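Skekar Household Words Corpus

Summary
The corpus holds 3000 short written records of the names people give to everyday kitchen and table objects. It is maintained by the Werkine Language Archive for the study of regional British vocabulary.

Contents
Each record gives the word supplied, the object it refers to, the county and the decade of birth of the contributor. Of the records, 536 also carry a note on pronunciation.

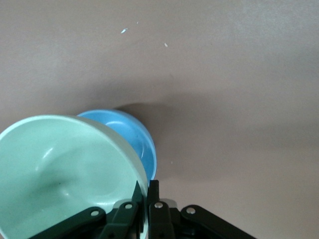 Regional terms are stored exactly as the contributor spelled them – no correction has been applied. The object field uses plain headwords, so that a wide, round, pale green vessel is entered under "bowl", with its colour kept in the separate notes field. Variant names such as "basin" are linked to the headword by number.

Known limits
Northern counties are better covered than southern ones. Records from the Powell supplement have no decade of birth.

Use and contact
The corpus may be used for teaching and research with acknowledgement. Corrections are reviewed each June and should be addressed to Nuanchan Ratanaporn, data editor.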